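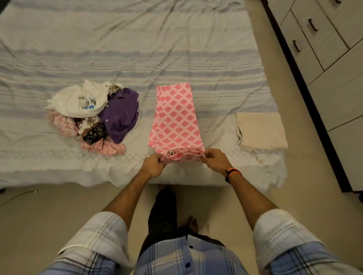

Projet Altora – rapport de mi-parcours
Groupe 4, atelier « gestes domestiques »
24 janvier 2023

1. Rappel du sujet

Plier le linge à la maison, sans table, sur un lit. Question de départ : est-ce qu'une méthode unique tient pour toutes les pièces d'un tas mélangé ? Trois méthodes comparées : Grudiston (en rectangle long puis roulé par le bas), Laler (en trois, à plat), Xie (en quatre, manches rentrées). Les noms sont ceux du cahier des charges, on les a gardés.

2. Déroulement

839 pliages notés sur 1000 prévus. Le reste en juin, si le planning le permet. Séances de 65 minutes maximum, après on plie n'importe comment. Tas posé à gauche, pièce en cours au milieu du lit. Pas de tri avant – c'était la consigne.

3. Premiers résultats

Grudiston : rapide sur les pièces droites. Tient bien dans un tiroir. Moins bien sur les tissus glissants, le rouleau se défait dès qu'on le déplace.

Laler : correct partout, excellent nulle part. Gros défaut, les plis marqués au milieu du devant.

Xie : la meilleure pour les hauts longs, type kurta. Mais il faut étaler la pièce entièrement et lisser avant, sinon les côtés partent de travers et on recommence. Jusqu'à 13 reprises dans une seule séance, surtout au debut.

Le lissage à la main compte plus que prévu. Main à plat, doigts écartés, l'autre main qui tient le bord. On ne l'avait pas mis dans la grille d'observation, ajouté en cours de route donc données incomplètes pour les premières séances.
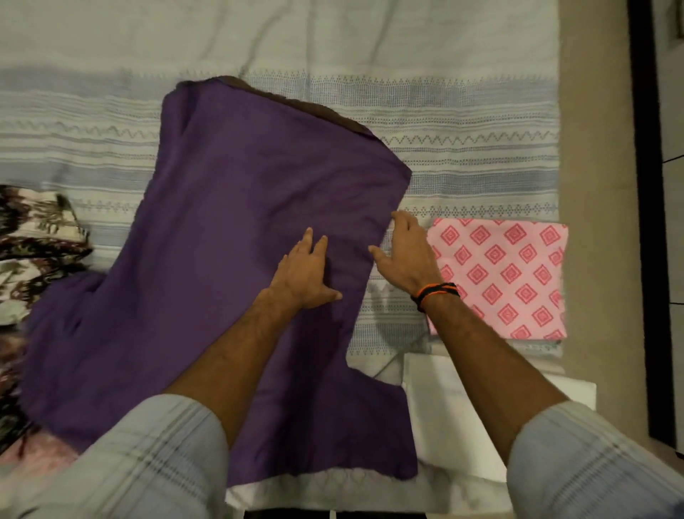
Selon Laurence, à la relecture, il faudrait séparer le temps de lissage du temps de pliage, sinon la comparaison entre Xie et les deux autres ne vaut pas grand chose. Remarque prise en compte, nouvelle colonne dans le tableau.

4. Reste à faire

– finir les pliages
– refaire la grille (lissage à part)
– tester sur une surface dure, le lit est trop mou pour Laler
– annexe B à completer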